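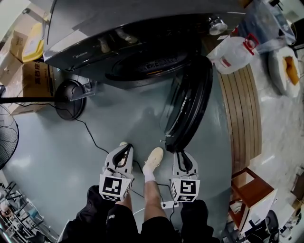 Okay, hi, everybody, can you hear me in the back? Wave if you can't. (Wait for the laugh. If there's no laugh, keep going.)

I'm going to talk about the open day at Histance, what we got to try, and what I think we should steal for our own open day in December. Fifteen minutes, then questions. Vitalii has the clock and he has promised to be mean about it.

START WITH THE BUILDING
Histance is in an old mill in Cultetberg, built in 1880, and you walk in expecting looms. Instead it's appliances. Washing machines, mostly. The team there works on household robots, and their big thing this year is laundry and repair work, the kind of fiddly stuff with rubber parts and knobs that has made robot people miserable forever.

Mention the parking here. It was terrible. If we do this ourselves we need signs out on the road.

THE GRIPPERS
This is the part I really want to get across, so slow down!

I went in thinking I'd stand behind a rope and watch an arm do something behind plastic. And there was an arm, and we'll get to the arm. But the first thing they do is hand you a pair of grippers, one for each hand, and tell you to go be the robot. You hold them pointing down, and each one has a black finger piece and a square black-and-white marker on the front. The two markers have different patterns, and Forough Bagheri, who ran our group, told us that's how the software keeps left and right apart. I asked what happens if you swap hands. She said people do it every single day and she has a special face for it. She did the face.

What you do with them is simple to explain and really hard to do. Turn a knob. Pick up a tray. Get hold of a big slippery rubber door gasket and move it from one spot to another. I was awful at the gasket! It flops, it rolls, it gets away from you, and you have no feeling in your fingertips at all, so you're doing everything by eye. After six tries I got it up off the floor and I was so proud, and then the kid behind me did it on her first go.

(Pause. Ask for a show of hands: who has ever replaced a washer gasket at home? Somebody always has a story. Take one story only.)

WHY IT WORKED AS A DEMO
Five minutes of being bad at something taught me more than an hour of slides would have. When we got to the arm afterward, the whole group was cheering for it. It reached for a towel and missed, and people groaned like it was a ball game. They'd all just missed the same kind of grab themselves.

Also it didn't look like a showroom. I liked that a lot. Cardboard boxes, a power strip on the floor, packing foam, a fan. People were working there that morning and they'd be working there again once we left. Vitalii disagrees with me on this. He thinks it should have been tidied up and the cables taped down, and he's right about the cables, so that goes on our list.

THE ARM
Keep this short, they'll ask about it anyway.

It's from Zamside, it runs on Histance's own software, and the software is called Kobzar. In the demo it folded towels, and did the small ones fine. The big ones it sort of rolled up and gave up on. Forough told us straight out which parts it had been trained on and which parts it was guessing at. Nobody in my group minded the misses after that.

A man asked when he could buy one. She said she wouldn't buy one yet either.

WHAT I'D STEAL
Small groups. Ours was 11 people, and any bigger and you'd be waiting forever for your turn.

Hands on first, robot second. Absolutely in that order.

One person who stays with the group the whole way around. We kept handing people off last time and they got lost by the stairwell.

Stools! There was a little wooden one and I wanted it badly by the end.

What I'd change: closed shoes should be on the invitation, in big letters. A woman in my group turned up in sandals and had to sit out the floor part. And more grippers, please. One pair means a line.

(If we're running late, skip straight to here.)

The writeup is in the shared folder, dated June 9, 2020, with Forough's answers to the questions I forgot to ask on the day. Sign-up sheet for December is by the coffee.

Questions? Vitalii, how am I doing on time?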